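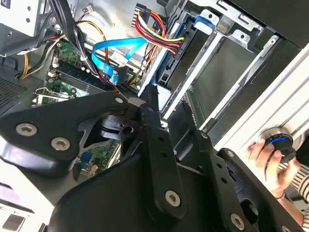 Naomi Masanja asked whether the new bench rules would slow the dismantling work at Pleststead, and whether a trained operator needs them at all. The working group considered the point and kept the text as drafted, with one change to rule 3. 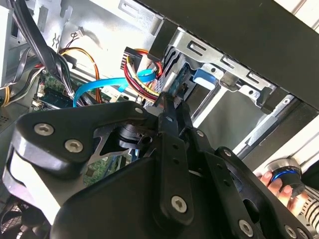
Reading time: 3 min

The rules apply from April to all work in which a robot gripper enters an open computer case.

Mains leads are to be removed before the case is opened. Data and power cables are to be gripped by the plug – never by the wires. Under rule 3, as amended, a second person need be present only during an operator's first 45 hours.

Faults are to be entered in the Anari log under the operator's own name. Comments on the text may be sent to Kheri Ndung'u, quoting reference 2627.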